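We use cookies to remember your preferences and to count visits. By continuing to read you accept this. Manage settings

Diary of the Household Automation Assessment

27th March

The assessment resumed at nine in the small kitchen on the ground floor. The large kitchen was in use by the catering course until mid-afternoon, and the timetable had been altered accordingly. The author of this diary was present throughout, kept the log, and spoke to the operators only during the permitted intervals.

The question before us has not changed since the programme was set up in December. It is whether a machine can at present be trusted with the ordinary chores of a home or a small shop, to a standard that a reasonable householder would accept, and without a member of staff standing beside it. The programme does not concern itself with speed records or with displays. Three suppliers remain in the assessment: Skudier, Renard and Mugo. Each has been given the same list of chores and the same notice of it.

Skudier took the first session, with cloths. The chore is to take a tea towel from a heap, fold it in half twice and place it on a shelf. A person does this while thinking of something else. The machine completed the fold on most attempts, but it was easily put off by a corner turned under. On two occasions it folded a towel that had a second towel inside it, and placed both on the shelf with every appearance of satisfaction. The rules do not say whether this is a pass. I have recorded it as a partial pass and asked for a ruling.

The second session was shelf work, which belongs to the shop half of the list. Tins were to be moved from a crate to a shelf and turned so that the labels faced forward. Renard's machine has improved a good deal at this. It placed 60 tins without dropping one, and the labels were straight. It was less able with bags of rice, which change their shape when lifted, and it left a bag lying on its side across the front of the shelf. A shop assistant would have seen at once that the bag would fall. It fell during the coffee interval.

I note for the file that the noise in the room was acceptable and that the new floor mats should stay.

Before lunch there was a discussion of the scoring sheet. The present sheet gives equal weight to every chore, so that wiping a table counts for as much as emptying a dishwasher. Renard's operators consider this unfair, and I have some sympathy with them. On the other hand, the sheet was agreed by all parties, and to alter it now would make the earlier results hard to compare. We have 166 completed trials on the present sheet. It was decided to leave the sheet alone and to add a column for difficulty, to be filled in by the observer and left out of the total.

Lunch was soup. The urn is still leaking.

The afternoon was given to food handling, and I should like to set down my views at more length, as I expect to be asked for them.

Food is the part of the list on which the suppliers are most cautious and on which the public, judging by our letters, is most hopeful. People write to us about relatives who can no longer stand at a cooker, or about a café that cannot find anyone for the early shift. They do not ask for a machine that cooks well. They ask for one that will take a cooked thing from one place and put it in another without crushing it, and will do so every morning. The chore on our list is therefore a modest one. The machine holds a pair of kitchen tongs by the handles and is to lift a soft piece of food from a tray.

The tongs are a deliberate choice. Several of the suppliers would prefer to fit a tool of their own in place of the fingers, and such a tool would no doubt do better. Our position is that a household already owns tongs, that tongs can go in the sink, and that a machine which needs a special part for every chore will soon need a cupboard of its own. A person using tongs feels the food through the metal and eases off before it tears. How much of that feeling reaches the machine is a matter on which the suppliers' papers are rather vague - Mugo's more so than the others.

There are in effect two grips to be managed. The fingers must hold the tongs firmly enough that they do not twist, and must also close the arms gently enough that the food survives. These two demands pull against each other. In the earlier trials the commonest fault was a slow turning of the tongs in the fingers, so that one tip arrived lower than the other. The next most common was hesitation. The machine would come to the food, wait above it, draw back and come again. I have timed such a wait at 33 seconds, by which point a hungry person would have used a fork.

I do not regard hesitation as a serious fault in itself. A machine that waits is safer than one that guesses. It does mean, however, that the chore cannot yet be left to run alone, for somebody must decide when waiting has become failing. This has been my chief finding all winter, in cloths and tins as much as in food. The separate movements are often good. What is missing is the small judgement between them that tells a person to turn the plate, move the packet out of the way, or give up and fetch a spatula.

The scores for the afternoon will be entered when the second observer's sheet has been received. I have not compared our notes and shall not do so before then.

On the general question, my answer this evening is the one I gave at the last review. Sorting and placing hard objects in a tidy shop can be done now, with supervision. Cloth can be done in part. Soft food can be attempted, and ought to be attempted, but I would not sign a form that allowed it in a home where the person eating cannot also step in. I am asked from time to time whether this is too strict. The programme is paid to be strict, and 200 good trials in our kitchen would tell me less than one ordinary week in somebody else's.

Matters outstanding: a ruling on the double towel; a washer for the urn; the added column to be printed; Mugo to supply a clearer paper on grip force. The room is booked again for the same hours, and the trays are to be washed by hand.

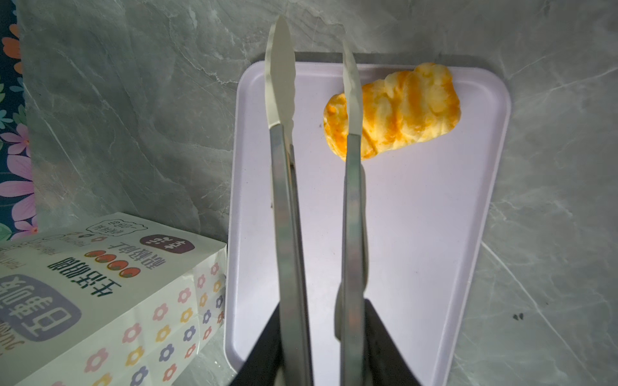
Comments

Wuvirora
My mother has had a carer in for breakfasts for two years and I would take a slow machine over a missed visit any day. Is there a point at which you would allow it with somebody listening in from the next room? Your form seems to be all or nothing.

Reader in the north
I run a small sandwich counter and agree about the tongs. We looked at a machine with its own set of tools and the cleaning alone would have taken up the time it saved.

Wuvirora
Fair point on the cleaning. I should still like to know about the next room, if the author has time to reply.

Unsigned
The double towel is a fail. If I put two away folded together, I would be told to do them again.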